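Print this page | E-mail this report

Robots in the stock check at Cultine: what changes for staff
Student project report by Rhun Wynne, 7 Jul 2018

1. Background

Cultine lets furnished flats and keeps a record of what is in each one. Until last year two clerks walked every flat with a clipboard. The firm now wants a mobile robot, the Flitard, to do the walking, and it is being tried in simulated rooms before any real flat is booked. I spent my placement with the inventory team at the Lelevby office.

The simulated flat has a sofa, a door, a desk with a white office chair, and a dining area. Routes are planned on the open floor first.

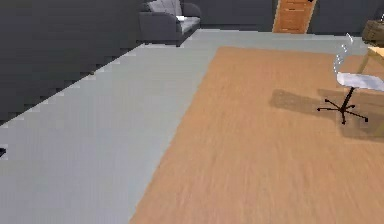

The clerks no longer plan routes on paper. They look through the views from each run and mark what they can name. The target is 2,000 views for the trial, and 119 had been marked when I started.

2. The dining area

This part takes the clerks longest. The table has white chairs round it, with a plant and a lamp on top, and a basketball on one of the seats. A clerk has to decide whether a ball goes on the list as contents or is left off. The old form had no line for it. 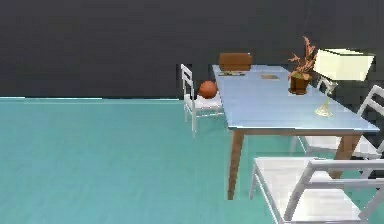 3. What the staff said

I talked to both clerks and the team leader. The clerks liked having fewer stairs. They did not like sitting all day, and one said her eyes were tired by three o'clock. Close views were the main complaint. With white rungs, a brown post and a dark panel filling half the view, you have to go back through the run to find out which piece of furniture you are looking at.

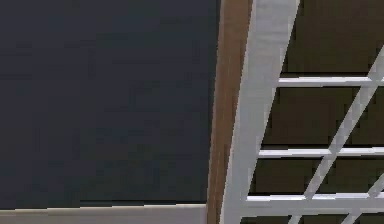

The team leader had allowed the same time for every view. After the first 700 this was changed, and a clerk can now mark a view "unclear" and move on. Both clerks said this helped more than the new screens did.

Some views cannot be named at all, and these go in a separate folder.
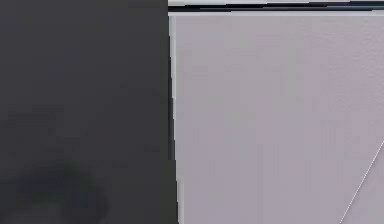

Fig. 4. Close view, dark panel and pale surface. Marked "unclear".

4. Findings

The walking has gone but the judging has not. Job descriptions still say "site visits" and should be rewritten before August. Breaks from the screen should be put on the rota.

Comments (2)

Owen: Did they get any training for the marking? We had half a morning.

Rhun Wynne: One day, then a sheet to keep by the desk. I should have put that in section 3.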